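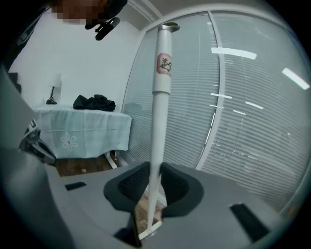

Care of Poles and Long-Handled Items: A Thread from the Costlow Community Rooms

Search posts Search Clear

1/ The Costlow Community Rooms have completed the August review of shared equipment. This thread sets out how long items are to be handled, labeled and put away. It applies to all groups using the Nastley Street building.

2/ The review covered 1,146 items, of which 344 are poles, rods, brooms or other long-handled pieces. Long items were the most frequent cause of delay at closing time. Many had been left in corners or behind tables.

3/ Please begin by learning the parts of the pole. The white pole shown at the start of this thread has a thicker upper section and a slender, tapered lower section, with a visible seam or collar between the two. At the top is a rounded silver-gray cap.

4/ Check the seam before and after use. If the two sections move against each other when they should be firm, set the pole aside and report it to the front desk. Tape must not be used as a repair.

5/ Stickers stay in place. The small red-bordered sticker just under the cap, printed with a black Chinese character, is one such case. Users are asked not to peel, cover or write on any sticker, including those they cannot read.

6/ Poles are to be carried upright through doorways and along the hall. In the main room, please allow extra space beside the tables. A pole that catches a tablecloth can bring down everything on it.

7/ On tablecloths: the pale blue cloth with the white embroidered flower is to remain on its table between sessions. It is washed by Rirnar Linen Service with the other cloths and should not be used to wipe equipment.

8/ For cleaning, use a soft cloth, slightly damp, and work from the cap down to the base. Dry the pole fully before storage. Bleach and scouring powder are not permitted on white finishes, which dull quickly.

9/ Wooden floors mark easily. Lower the base of a pole gently, and do not drag it or use it to push furniture. New scuffs should be entered in the room log with the time of day.

10/ Storage is in the Demchenko Room. The wall rack has 12 numbered slots for poles and 4 wide slots for brooms. Place each item with the base down and the cap up. If the rack is full, bring the item to the front desk.

11/ Groups that bring their own long items may store them overnight by arrangement. Each piece must carry a tag with the group's name. Untagged items will be moved to the lost property closet and held there until the next equipment review.

12/ Printed copies of these rules are available at the front desk in Costlow and at the Nastley Street entrance. Questions about rack space may be sent by direct message to this account. Replies are sent during office hours.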